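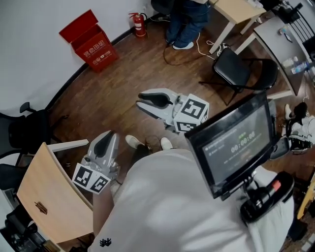
People have always wondered where the very first people came from, and long before there were science books, they told stories about it. I love these stories! One of my favorites is very old and comes from the Norse people, who lived in the cold north of Europe. In it, the first two humans were made out of trees. Think of a brown wood floor with somebody standing on it in white shoes - the Norse would say the planks and the person are sort of cousins.

It goes like this. Three gods were walking along the seashore when they found two pieces of wood lying there. They weren't alive and couldn't do anything at all. So the gods gave them breath, and minds, and warm faces, and ears and eyes. The man was named Ask, like the ash tree. The woman was named Embla, and people still argue about what her name means (some say elm, some say vine). 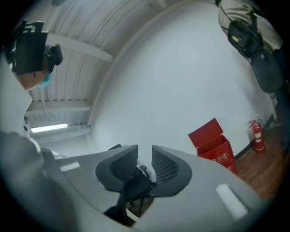 Did everybody in the old days tell the same story?

People in different places told very different ones. In China, a goddess named Nüwa shaped people out of yellow clay. In the Maya story, the gods tried mud first, then wood, and finally got it right with corn dough.

I used to mix up the Maya wooden people with Ask and Embla, so watch out for that - the Maya ones didn't last!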